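This site uses cookies to keep you signed in. By continuing to browse the list archive you accept our cookie policy.

2018-10-29
Posted by Jirayu Paisan

Hi all,

Replying to the rye thread before it slides off the page, because I've been in the same boat as Plimley all fall.

Plimley wrote:
> I'm on my third 100% rye loaf and every one has come out
> with a wet, gluey line along the bottom. Crust is great,
> top half is great. I bake at 450 the whole way and slice it
> when it's cool enough to hold. Starter doubles fine.
> Is it my flour? I'm using the Levach dark rye from the
> co-op. Should I just give up and go back to wheat?

Please don't give up! My first 4 ryes all had that line and I was blaming the flour too. I use the same Levach bag and it's fine. It drinks more water than the medium rye does, so if you're working from a recipe written for medium you may want to hold a splash back or add one, depending on how it feels. Mine ends up like wet cement and I smooth it into the pan with a damp spatula.

What fixed it for me was mostly waiting. I know, I know. Rye needs a full day before you cut it, and two days is better. I wrap mine in a linen towel once it's stone cold and leave it on top of the fridge. If you slice it warm the inside smears on the knife and looks raw even when it isn't. Try that before you change anything else, or you'll never know which thing did it.
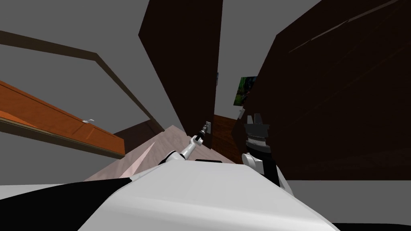
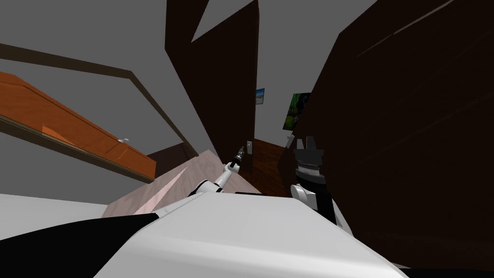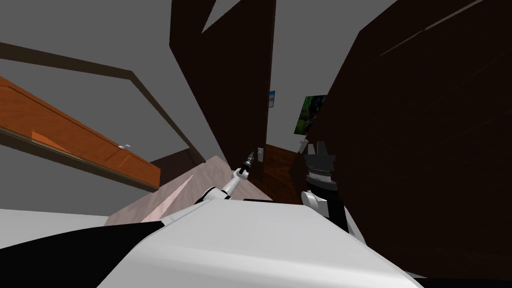
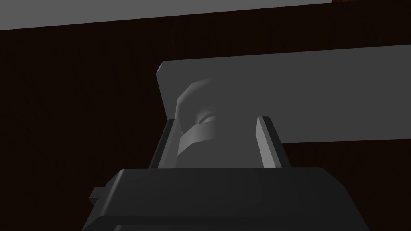

The other thing is the oven. 450 the whole way is pretty fierce for a big pan loaf – the crust gets dark, you panic, you pull it out, and the bottom third never got there. I start hot for the first stretch and then drop it to 375 and leave it alone for a good long while. Get a probe thermometer if you don't have one. I take mine out at 205 in the middle and it has never been gummy since.

Also, how sour is your starter when you mix? Doubling is nice but with rye I care more about the smell. The acid is what keeps the crumb from turning to paste, so a young sweet starter will do you no favors even if it's bubbling like mad. I let mine go 3 hours past the point where I'd use it for wheat. Jin told me to do that back in the spring and I ignored it until September, so there you go, my own fault.

Somebody asked off-list about the pan. It's the tall Stillix one with the sliding lid, and I leave the lid off for rye. Grease it like you mean it, corners especially, then shake some rye flour around in there. I had one loaf weld itself in so badly I ate it with a spoon (it was still pretty good with butter).

Caraway or no caraway? I'm a no, my husband is a yes, so we do half and half and mark one end with a few seeds on top.

I'm going to try the scalded version in November, where you pour boiling water over part of the flour the night before. If anyone has a recipe that fits a single pan I'd love to see it – the one I have makes enough for a church supper and I can't do that kind of math before coffee.

Plimley, report back on the next one, and don't touch that knife for a day!

Jirayu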